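生活支援ロボット概論 講義ノート 第6回
機械は家事をどこまでできるか ― 食卓の片付けを題材に

担当:Firouzeh Hassanpour
教室の変更はありません。演習は水曜、いつもの実験室で行います。

1. 今回の範囲

前回は移動(部屋から部屋へ物を運ぶこと)を扱いました。今回は手元の作業に入ります。題材は食後の片付けです。コップ、皿、水差しを食卓から取り上げ、流しか食洗機まで持っていく。人間なら考えずにやる作業ですが、ロボットの課題として書き下すとかなり長くなります。

この回で答えたい問いは一つです。家庭や作業場の雑用を、機械はもう任せられる程度にこなせるのか。先に結論の方向だけ述べておくと、条件を固定すればこなせる作業は増えていますが、条件を固定しない家の中では、まだ人が横についている必要があります。

2. 「できる」の意味を分ける

学生のレポートでも新聞記事でも、「ロボットが皿を片付けた」という文がそのまま「ロボットは皿を片付けられる」と読まれてしまうことがあります。この講義では次の四段階に分けて書くことにします。

段階A 一度できた。動画が一本ある。
段階B 同じ物、同じ机、同じ照明で繰り返しできる。
段階C 物の種類や置き方が変わってもできる。
段階D 知らない家で、見張りなしにできる。

レポートでは必ずどの段階の話をしているか明記してください。段階の書いていない成功率は採点の対象にしません。

作業場の雑用(部品を箱に移す、決まった棚に補充する)は段階Bで足りることが多く、実際に導入が進んでいるのもそこです。治具で位置を決め、照明を固定し、扱う品目を絞ることができます。家庭ではこの三つがどれも難しい。昨日と同じ位置にコップが置いてある家はありません。

3. 透明な物の問題

食卓の物のうち、つかむのが特に難しいのは透明な容器です。理由は三つの層に分かれます。

(1) 距離の測定
光を当てて距離を測る方式のセンサーでは、透明な壁を光が通り抜けたり、曲面で別の方向へ反射したりします。その結果、容器のある場所に「机の面」の距離が返ってきたり、値そのものが欠けたりします。

(2) 輪郭の検出
色の画像だけを使う場合も、壁の内側に背景が透けて見えるため、物と机の境目がはっきりしません。手がかりになるのは縁の細い線、底の厚い部分、取っ手の反射くらいです。木目のある机では、木目の線と縁の線を取り違える例もあります。

(3) 力の調整
形が正しく推定できても、ガラスか樹脂かは見た目では決めにくいことがあります。握る力の上限は、材質の推定を外しても壊さない値に設定しておきます。弱すぎれば滑ります。

次に手先のカメラの話をします。机全体を見下ろす固定カメラでは、アーム自身が物を隠してしまう時間が長くなります。手首にカメラを付けると最後の数センチまで近くから見られますが、見える範囲は狭く、今度は指が対象の一部を隠します。取っ手付きの透明な容器を上から見た場合、縁の円と底の円がずれて写り、どちらの円を中心とみなすかで指を下ろす位置が変わってきます。 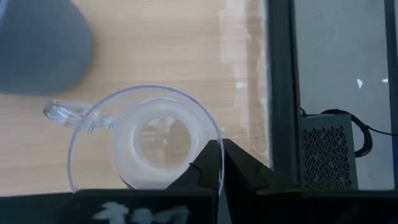 Farzad Farahaniからは、取っ手を狙えば済むのではないか、人間も水差しは取っ手で持つのだから、という意見が出ました。縁や胴を探すから難しくなるので、最初から取っ手だけを検出する学習をさせればよい、という趣旨です。

この意見には半分賛成です。取っ手は厚みがあり、反射も強く出るので、胴の薄い壁より見つけやすい場合があります。ただし取っ手だけを持つと、中身の重さで容器が傾きます。人間は手首の力と指の接触面で傾きを抑えていますが、二本指の平行な把持ではその余裕が小さい。空の容器なら取っ手、中身があるなら胴、という使い分けを考えると、今度は中身の有無を判定する必要が出てきます。透明な容器に透明な水が入っている場合を各自考えてみてください。

もう一つ、取っ手の向きの問題があります。取っ手がアームから遠い側や、隣の物に近い側を向いていると、指を開いたまま入れる隙間が足りなくなります。先に隣の物をどけるのか、容器を少し押して回すのか。どちらも作業が一段増え、失敗する箇所も一つ増えます。

4. 演習機での結果

昨年度の演習で、Keyvan EsfahaniとFatemeh Zareiの班が、制御ソフトLurkenを使って片付け作業の試行をまとめています。数字は班の報告書から引きます。

試行の総数 584
うち不透明なコップと皿 300
残りは透明な容器

班は不透明な物について段階Bに達したと報告しました。この評価は妥当だと思います。透明な容器については段階Aと段階Bの間、というのが私の評価です。机の位置を変えず、容器を一つだけ置いた条件では安定していましたが、二つ並べると把持位置の推定が隣の容器に引っ張られました。

失敗の内訳で多かったのは、つかみ損ねよりも「つかんだと判定したが、つかめていなかった」という種類です。指の間に物があるかどうかを画像だけで確かめようとすると、透明な物では判定を誤ります。指の開き幅と電流値を併用してからは減りました。成功率の表だけを見ていると、この種の失敗は一行の数字に埋もれます。報告書の付録にある試行ごとの記録のほうを読んでください。

なお、一回の作業にかかる時間は容器一つにつき最大100秒でした。人間なら数秒です。時間を評価に入れるかどうかは意見が分かれます。夜中に誰もいない台所で片付けるのであれば遅くても構いませんが、食事の途中で皿を下げるなら遅さはそのまま邪魔になります。

5. 製品の宣伝文を読む

配布した二つの資料を比べます。一つはOrndaleの家庭向けアームの紹介文、もう一つはMitimeoの業務用食器回収機の仕様書です。

Orndaleの紹介文には「毎日の家事をおまかせ」とありますが、対象物の一覧がありません。透明な物を含むのか、失敗したときに誰が気づくのかも書かれていません。これでは段階を判定できません。

Mitimeoの仕様書は地味ですが、扱える食器が10種類に限られること、専用の盆に載っている必要があること、床の傾きの許容値まで書いてあります。段階Bの製品として正直な書き方です。食堂であれば、利用者に専用の盆を使ってもらうことができます。家庭で同じことを頼めるかどうかは別の話です。

宣伝動画を見るときは、次の点を確認します。
・再生速度の表示があるか
・途中で映像が切り替わっていないか
・遠隔操作かどうかの記載があるか
・同じ物を置き直して二回目をやっているか

遠隔操作自体が悪いわけではありません。学習用のデータを集める方法として広く使われていますし、人が離れた場所から家事を手伝う用途も考えられます。自律動作と混ぜて報告されると困る、という話です。

6. 残っている課題

把持以外にも、片付けには次の作業が含まれます。食べ残しを捨てる。濡れた机を拭く。まだ飲みかけのコップを下げてよいか判断する。最後のものは手先の性能とは関係がなく、Marjan Tabriziの班が今年度のテーマにしています。

人の側の手間も数えておくべきです。ロボットのために机の上を整理し、コップを一つずつ離して置くのであれば、その整理が元の家事とほとんど変わらないことがあります。準備と後始末を含めた時間で比べると、評価が逆になる例もありました。

7. 課題

自宅か下宿の食卓で、食後に片付ける物をすべて書き出し、それぞれについて次を記入してください。

a. 材質と、透明かどうか
b. 上からつかむ場合の接触点
c. 隣の物との隙間
d. 失敗したときに起きること(割れる、こぼれる、何も起きない)
e. 現在の技術で段階いくつまで可能と考えるか、その根拠

根拠には講義資料か参考文献を引用してください。参考文献はNaseri班の共有フォルダに入っています。A4で二枚以内、提出は次回の講義開始時、紙で集めます。

次回は布物です。タオルを一枚持ってきてください。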